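Home | Products | Theatre Systems | Training | Service | Contact

Print this page | E-mail this page

Dradar Suture Assist

Suturing is slow, careful work, and anyone who has stood through a long list will tell you that the end of the afternoon feels very different from the beginning of it. The Dradar Suture Assist was designed with the end of the afternoon in mind. It adds shared control to a robotic instrument arm, so that the surgeon decides where each stitch goes and the system looks after some of the fiddly handling in between: taking up the thread, holding a steady tension and bringing the loop round at a sensible size.

We began the work at Willville, in the training theatre, with people who do this for a living and who were (quite rightly) full of opinions. They told us they didn't want a machine that hurried them. They wanted one that waited, and so the Assist waits. It will hold its place for as long as you like, and a light touch on the pedal gives every bit of the movement back to your own hands. 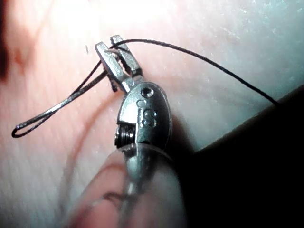 Much of our time since then has gone into the thread itself. Fine dark thread is a troublesome thing to hold well, because it curls and catches and has a habit of lying exactly where you would prefer it not to. The Assist comes with a library of 500 practised movements, which your team can add to, leave out or slow down as they see fit, and there is no need to learn any programming to do it. If you can use the menu on a washing machine you will be quite at home!

What changes for the team

This is the question we are asked most often, usually by the scrub nurses, and we're always glad of it. The surgeon still sits at the console and still makes the decisions. The assistant at the table is still needed, although the job does shift a little, with less time spent following loose ends and more spent watching the whole field and talking to the person at the console. Celeste Marinho, who leads training for us, spends a good part of her two days with each new team on the talking alone, and people tell us it's the part they remember.

"I used to go home with my shoulders up round my ears," one of the Willville theatre staff wrote on her feedback form. "Now I mostly have a stiff neck from nodding at the screen." (We have since made the screen stand adjustable, and it goes a good deal lower than it used to.)

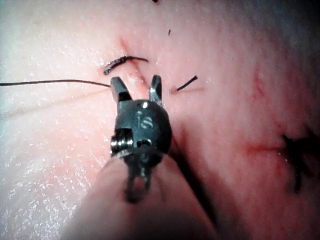

Product Guide, Issue 20, page 419

The jaws are small and the thread is dark, and against pink tissue there isn't much room for vagueness, so it matters that everybody can see which parts of a movement are the surgeon's and which belong to the Assist. A coloured border on the console screen shows this at all times. Rainer Kröger, our design lead, wanted a spoken voice as well, and we did try one for a while, but the theatre staff found it got in the way of their own conversation and it is now switched off unless you ask for it.

Every session can be saved and gone over afterwards. Some teams do this weekly over a cup of tea, and others only when something has puzzled them. The recordings belong to your department, and we ask that they be kept for learning and left out of anybody's appraisal. It's written into our supply agreement. 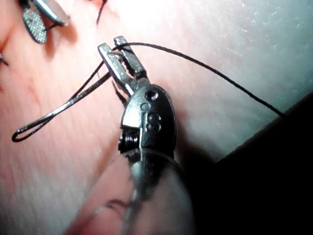 Loops and tails are where new users tend to practise longest, and we'd encourage you to let them. The practice mode keeps count quietly in the background, up to 4000 stitches for each user, and shows the figures only to the person who made them. Tension can be set by each surgeon and saved under their own name, so nobody has to put up with the last person's settings first thing in the morning.

What you receive

Suture Assist control unit and pedal
Adjustable screen stand
Raju practice set, with spare pads
Ement session recorder
Two days' training at your own site

Supply and service

Orders placed from October 2019 include the lower screen stand as standard. Existing customers can have theirs changed at the next service visit, and visits for December are being booked now. Do ring us if you would like to come to Willville and have a go yourself before deciding anything. Bring your scrub team if you possibly can, as they generally ask the best questions, and let us know beforehand how many of you there will be so that we can arrange lunch.

Print this page | E-mail this page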